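Section 3: Setting up the Stammont hallway reminder unit

Read this section before you plug anything in. We know you have probably plugged it in already. Unplug it, and come back to step 1.

The Stammont is a talking robot, about as tall as a toaster, that reminds people to take their pills, drink some water and lock the front door. It does these things well if it is put in the right place, and badly if it is put on top of the refrigerator, where a surprising number of owners want to put it.

3.1 Choosing a spot

1. Pick a flat shelf or table between waist and chest height. The motion sensor looks straight ahead and has no interest in your ankles.

2. Leave 5 inches of clear space on each side. The head turns, and it will push a vase off a shelf without remorse.

3. Keep the unit away from direct sun. Bright light confuses the sensor, and the robot will greet the curtains all afternoon.

Note: Pets set off the sensor. You can lower the sensitivity in the Mikwood app under Room, then Visitors. Cats over a certain size will be reminded to take their pills regardless.

3.2 First power-up

1. Connect the power cord to the back of the base, then to the wall. Use only the cord in the box.

2. Hold the round button for three seconds until the ring turns blue. The robot will say hello. You do not have to answer, although most people do.

3. Open the Mikwood app and tap Add Unit. Enter the code printed under the base.

4. Wait while the unit updates itself. Do not turn it off during the update, even if it goes quiet. It is allowed to be quiet.

Caution: Never lift the unit by its head. The neck joint is not covered by the warranty, and our repair desk has heard every version of the story.

3.3 Teaching it your reminders

Each reminder has a time, a phrase and a trigger. The trigger can be the clock, or it can be a person walking by. For anything you need on your way out, use the person.
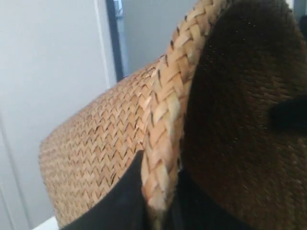
Straw hat with a tan brim and dark brown crown.

1. Tap New Reminder and type the phrase as you would like to hear it. Keep it short. The robot can store 183 characters, and it will read all of them while you stand there with your coat on.

2. Choose a trigger. If you choose Walk By, set a rest period as well, or you will be told to lock the door every time you go to the kitchen.

3. Tap Test. If the robot mangles a name, spell it the way it sounds. Our own Bohdan Hordiienko needed four tries and now answers to the third.

Note: The unit holds up to 19 reminders. Owners who fill all of them tend to stop listening to any of them. Start with two or three and add more after a week.

3.4 If it will not stop talking

Press the round button once to end the current reminder. Press it twice to silence the unit for an hour. If it is still talking after that, check whether the television is on.

Caution: The Stammont is not a medical device and cannot tell whether a pill was swallowed. It takes your word for it.

For volume and voice settings, go to Section 4.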